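Henmont Studio B, celebrity interview day
Pre-guest safety checklist
Date: Dec 23, 2025
Checked by: Hyun-seo Byun

Fire exit to car park: clear. Pass.
Extinguishers: in date, last serviced October. Pass.
Lighting stands: sandbagged. One bag is splitting, replace.
Cables at sofa end: taped. Tape lifting by the door, redone.
Portable heater: no test label. Removed from use.
Audience seats: limit 300. Row ends fixed to floor. Pass.
Press pen: limit 100. Barrier foot bent, swapped.
Guest's car: use rear gate, photographers at front.
Dressing room lock: sticks from inside. Fail, job no. 2296.

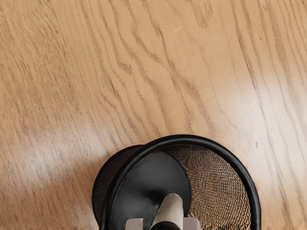
Eun-seong Lim replied that the singer should not be given that dressing room until the lock is changed, and asked for the one next to make-up instead. Agreed, sign moved.

First aid box: plasters low, reordered.
Recheck before doors.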